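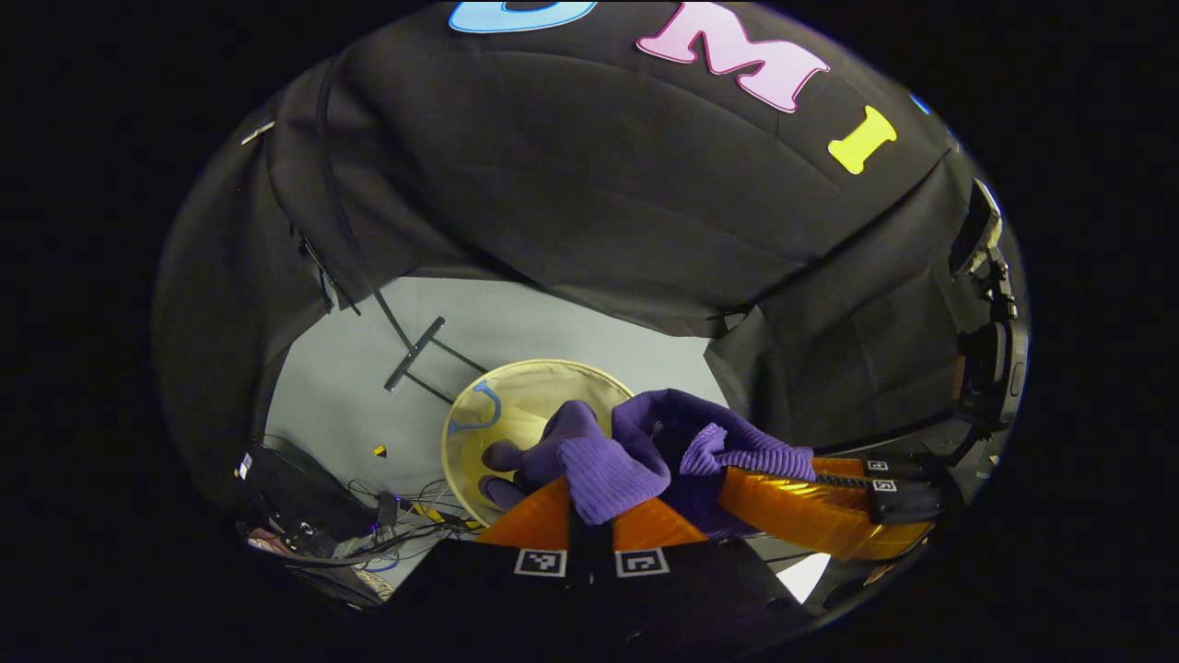 How do you teach a robot to put the washing away?

Putting a jumper in a laundry basket is easy for you. You pick it up, carry it over and let go. For a robot it is hard. A jumper has no fixed shape. It can be flat, rolled up, inside out or hanging by one sleeve, and it changes every time somebody touches it.

One way to teach a robot is to show it what to do, many times. The Maven hand-held gripper kit is made for this. It is sold by a company called Cluvavmont, and schools and clubs can borrow one for a term.

What is a gripper?

A gripper is the part of a robot that does the job of a hand. Many grippers have two fingers which open and close, a bit like kitchen tongs. The Maven gripper has two orange fingers. It isn't fixed to a robot arm. A person holds it and does the work with it, and a small camera on the gripper records everything the fingers do.

The camera has a very wide lens called a fisheye. It sees so much at once that its pictures come out round, with black corners. Straight edges can look bent. You get used to it.

What are the black-and-white squares for?

They are called markers. Each one has its own pattern, and a computer can find them quickly in a picture. If the markers on the two fingers are far apart, the computer works out that the gripper is open. If they are close together, it is closed, or nearly closed. You must not put stickers over them or let them get dirty.

How does the teaching work?

First, you choose one job. Putting a piece of clothing into a pop-up hamper is a good one to begin with.

Next, you do the job with the gripper. Squeeze the fingers on the cloth, lift it, move it over the hamper and lower it in. Then open the fingers. One go from start to finish is called a demonstration.

Then you do it again, and again. The practice set that comes with the kit has 585 demonstrations in it, recorded by grown-ups and older pupils. A computer program looks through them all and learns which movements usually go with which pictures. After that, the program can be tried out on a robot arm with the same kind of gripper.

Why do it so many times?

If the program only ever saw one jumper in one place, it might be lost when the jumper was moved. So you change things. Use a thick jumper, then a thin T-shirt. Turn the hamper round. Start from the other side. Thick knitted clothes are worth including – they bunch up into lumps between the fingers and part of them can hang over the rim.

What we thought of the kit

Hala Salameh tried the Maven at her after-school club with 16 children, working in pairs. They took 3 sessions to get through the first activity book. She says the gripper was easy to squeeze but got heavy, so each pair swapped over after every few goes. The cable got in the way at first. Younger children will need an adult to start and stop the recording.

The book is clear, although the chapter on markers comes too late. We would read it first.

Words to know

Gripper: the part of a robot that holds things.
Demonstration: one recorded go at a job.
Marker: a printed pattern that a computer can find in a picture.
Fisheye lens: a lens that sees a very wide view.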